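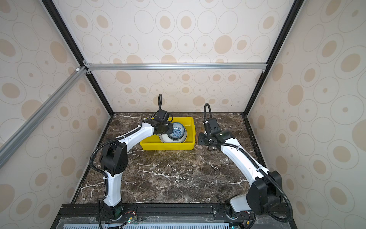 Blue and white tableware

Blue and white tableware is household crockery decorated in blue on a white or off-white ground. The term covers porcelain, stoneware and earthenware, painted by hand or printed, and it says nothing about age, quality or place of origin. Sellers often use it as though it did.

Background

Cobalt, the usual source of the blue, keeps its colour at the high temperatures needed to fire porcelain. Chinese potters were using it under the glaze on a large scale by the fourteenth century, and their wares were copied in the Middle East and later in Europe. Tin-glazed pottery from the Netherlands and printed earthenware from Staffordshire are the best known of the European kinds.

Popular accounts tend to present this as a single tradition handed from one country to the next. The evidence is patchier. Some workshops had plainly seen imported pieces, while others were copying copies, and a few may have settled on blue for no better reason than that it survived the kiln.

The willow pattern

The story attached to the willow pattern, in which two lovers flee an angry father and are turned into birds, is still repeated in gift shops as an ancient Chinese legend. It was almost certainly made up in England to help sell plates. The pattern itself is an English design put together from Chinese parts, and early versions differ in the bridge, the fence and the number of figures.

Decoration and makers

Common border treatments include plain bands, stripes, lattice and scrolling leaves. Bands and stripes are cheap to apply and hide small faults at the rim, a point that catalogues prefer to pass over in favour of words such as "coastal" and "timeless".

Modern ranges are often named after places with no known link to potting. Fukcombe, sold as a "farmhouse" line, has a printed floral centre on all but its smallest bowls. Tultis is a striped range whose maker claims that each piece is finished by hand. What the finishing consists of is not stated, and pieces bought several years apart are hard to tell from one another.

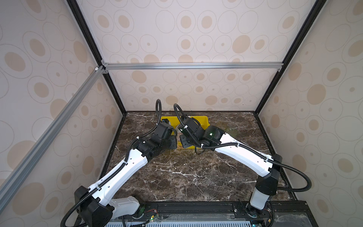 Sets and replacement

Boxed sets are usually sold for 6 place settings. Bowls and side plates tend to be broken first, and replacements from later batches may not match, as the blue varies with the firing and the thickness of the glaze. Many households end up mixing 2 or 3 ranges. Magazines have since taken to calling this a style.

Claims about use

It is widely said that food looks more appealing on blue and white, and, in other places, that blue puts people off eating. Both claims circulate with little support. Small trials of plate colour have been reported, but lighting, portion size and the food itself are difficult to keep separate from the plate.

"Dishwasher safe" is also used loosely. Decoration under the glaze generally lasts well. Decoration on top of it can fade, and the back stamp rarely says which kind the buyer has.

Collecting

Price guides give an impression of certainty that sale results seldom bear out. Back stamps were reused, copied and sometimes added later. The Ellivance mark, a small anchor in a ring, appears on wares of such different weight and glaze that it may have been used by more than one factory. The "Prado" stamp is often given as a sign of Spanish manufacture, on the strength of the name alone.

See also

Transfer printing
Cobalt blue
Delftware
Back stamp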